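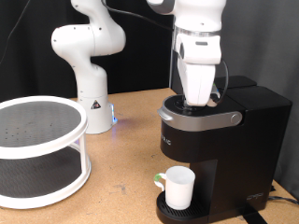
Shift start, with the mug where it ought to be.

The night Enska stopped pouring, I was meant to be watching her and I was eating a cheese roll instead.

I should say that Enska is the arm. The name came with the software and we all went along with it, the way you do with a cat. She made the coffee at the Maltcombe test room, over and over, so that the people at Skurkstead could find out how many cups an arm could make before something wore out. My job was to sit on a stool within reach of the stop button and write down anything odd. I'd had three weeks of it by then and nothing odd had happened, apart from me learning to like black coffee.

Cup 573 was the one. I heard it before I saw it — a sort of creak, like somebody leaning on a wardrobe. I looked up and she was on the lid of the machine and still pushing. Not fast. She never did anything fast. She'd got it into her head that the lid was lower than it was, and she was going down to find it.

I'd love to tell you I hit the button straight away. I had the roll in that hand. I put it down first (on a napkin, if you please!) and then I hit the button, and in between the coffee maker slid a good hand's width and the mug went over the side and broke on the floor.

Then it was very quiet. I stood there with coffee on my shoes and said sorry to her, out loud.

The form from Skurkstead wanted to know the force at the time of contact. The limit was set at 100, and the log said 300, and there was a box underneath marked "operator response" with room for one line. I wrote "stopped by hand". I looked at that for ages. Then I added "after a delay" and it ran over into the margin.

They found it in the end, a height setting that had been changed for a taller machine back in October and only half changed back. The fault had been sitting there all along, waiting for the wrong restart. The man on the phone from Bogale, who did the settings, was terribly nice about it and kept asking if I was hurt. I said no, only the mug.

I brought a new one from home the next evening. I put it on the grate, handle to the left, and moved my stool a bit closer to the button. Then I pressed start, and she came down on the lid as lightly as anything, and I ate my roll with my other hand.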